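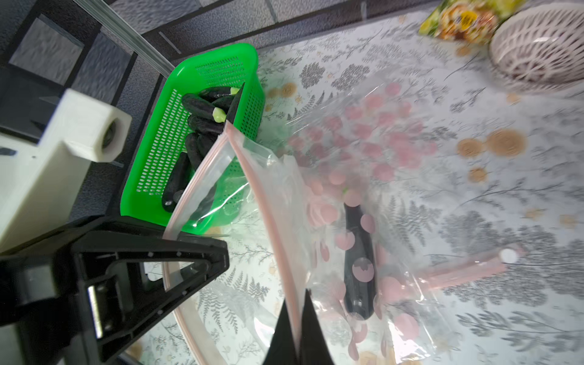

One cucumber in, and the gripper still has hold of the rim.

Cirkis two-arm packing bench
Seen at the Plastach open day, Castillo building
Reviewed by Kulsoom Cheema

The leaflet says the Cirkis bench will "take over the bagging" for small growers and box schemes. I pack veg for a living, so I got there early and stood at the front until they switched off at 4.

The job is simple enough. Two arms, a green basket, a zip bag, and either cucumbers or aubergines to go in it. Anyone who has worked a Saturday stall could do it while talking. What I wanted to know was whether the arms could manage the bag, which is floppy and see-through and never sits the same way twice.
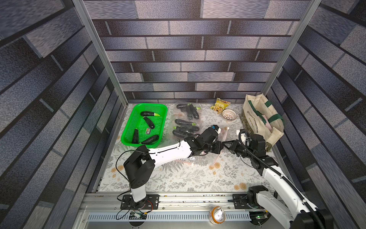
Issue 49, page 3

They can, up to a point. I was pleased to see ordinary bags with a slider, the sort that drive me mad at home, and I'll give them credit for letting the plastic lie any old how on a patterned cloth. The arms work close together from opposite sides, and when both grippers were on the bag it went well. When one let go too soon, the mouth flopped shut and we all waited. My slowest packer would have been on the next crate.

I asked Lovely Catacutan, who ran the demonstration for Cirkis, how many bags it had done that morning. She said they weren't timing it. I'd have liked them to.

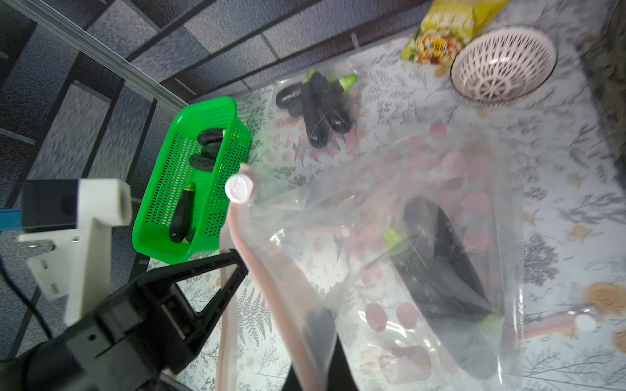
An aubergine bagged, with more in the basket.

Aubergines were harder to watch than cucumbers. They're heavy at one end, and I winced at the grip on a couple of them, though the skins I was allowed to look at afterwards weren't marked. I'd want to see a soft one go through, and a muddy one.

The rental figure mentioned was £3,000 a month, with setting up extra. Betus had a plain bag-holding frame on the next stand for a tiny part of that, and I ordered two.

Worth the trip, if you're passing. I wouldn't sign anything yet.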